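4. Opening habits among adult learners at the Flisach and Hevside clubs

4.1 Where the openings came from

Players in both clubs were asked at their first interview how they had come to play the openings they now use. Few could name a single source. Most had been shown the first moves by a parent, a sibling or a workmate, long before they joined a club, and had kept them. The names of openings came later, if at all. Several people who had played the Italian Game for decades learned what it was called when another member wrote it on a score sheet.

The Flisach club keeps a shelf of printed material, most of it donated. The book members mentioned most often was the Granström primer, a paperback that goes through common openings with short notes and very few long variations. Borrowing was informal and there is no register, so we can't say how many members read it closely. What we can say is that the wording of the primer turned up in interviews. Players spoke of "asking the bishop a question" when they pushed a rook's pawn to the third rank, a phrase the primer uses in its early chapters, and some of those who used it said they had never opened the book. They had picked it up across the board.

Hevside had no shelf. Its members meet on Sunday afternoons in a room that is also used for other things, and the sets go back in a cupboard at the end. Learning there depended much more on who happened to be sitting opposite. Roald Haugland, who had played at Hevside longest, favoured a slow setup with the king's bishop on the long diagonal, and that setup appeared in the games of nearly everyone he played regularly. The members have their own name for it, the Luvska, which does not appear in any of the published material we checked. It is close to a reversed King's Indian, with the queen's knight held back longer than usual.

4.2 The game records

The records consist of 200 score sheets collected from September onward. Players filled them in by hand during ordinary club games. We did not ask anyone to play differently, and we did not pair people by strength. Sheets that became unreadable before move ten were left out and replaced with the next readable sheet from the same club. A player who forgot to write down a move was allowed to fill it in afterwards if both sides agreed on it.

Handwriting caused fewer problems than notation. Older members sometimes used descriptive notation, and a small number switched from one system to the other in the middle of a game, usually when time was short. Liv Kristiansen transcribed all of these sheets by playing them through on a board, which settled most of the doubtful moves. Where two readings were both legal, the sheet was marked and used only for the first few moves.

Openings were grouped by the position reached after each side had made its fifth move, whatever order the moves came in. This matters for the Luvska, which its players reach by several routes, and which would otherwise be scattered across a number of small groups. The cost is that some openings with quite different ideas behind them end up together. We accepted this, as the interviews suggested that most players did not think in terms of move order and were surprised to be asked about it.

4.3 Changing an opening

In the first interview, players commonly described their openings as fixed. "I just play my moves" was a typical remark. The score sheets show more movement than this. A good share of players at both clubs tried a different first move with White at some point in the season, often for a single evening, and then went back. The return was usually explained by a loss, although the sheets show that some of these trial games had been won.

Three players made a lasting change. All were at Flisach, and each had been playing White against the same opponent most weeks. One said she was tired of the positions. Another had been shown a line by a visiting player and liked the look of it. The last could not give a reason and doubted that he had changed at all until he was shown his own sheets.

With Black there was less change again. Players tended to copy White for the first few moves — a habit that the Granström primer warns against, but mildly — and then bring out pieces in a settled order. It was common for the same order to be used against quite different first moves. At Hevside this held even for stronger members.

We had expected time limits to play a part. Both clubs use clocks for some games and leave them off for others, and the sheets note which. Games with a clock began with slightly more familiar moves, but the difference was small and came mostly from two members who disliked clocks and said so. We do not read much into it.

4.4 Talk after the game

Members at both clubs usually went over the game once it ended, without being asked to. The opening was seldom the topic. Talk began at the point where one player thought the game had turned, and this was nearly always an exchange or a missed threat well into the middle. If the opening was mentioned, it was by the player who had lost, and briefly.

The exceptions involved newer members. When one player was clearly less experienced, the other often reset the pieces to the starting position and played out the first moves again, explaining as they went. These short lessons took up more time than we had planned for, and in Hevside they sometimes ran past the end of the session. Our notes on them cover 80 separate conversations. The advice was consistent: put a pawn in the centre, bring out the knights, castle early, leave the queen at home. Named openings came up rarely. Advice about the Luvska was the one regular exception, and was given almost only by people who had played against Haugland.

Resetting the board was itself part of the lesson. Newer players were left to place their own pieces, and errors with the king and queen were corrected by pointing to the colour of the queen's square. Everyone we spoke to had been taught the same rule in much the same words. Section 5 takes up what these lessons have in common with the way the first interviews described learning at home.

Figure 3. Wooden board with a brown border and brown and cream squares. The cream pieces stand in two full rows at the near side.

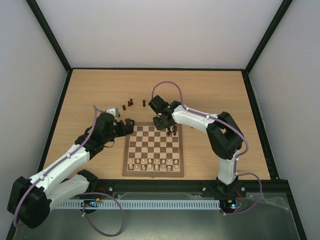
How do players remember which square the queen starts on?

They match her to the square: the white queen starts on a light square and the black queen on a dark one, so the two queens face each other on the same file.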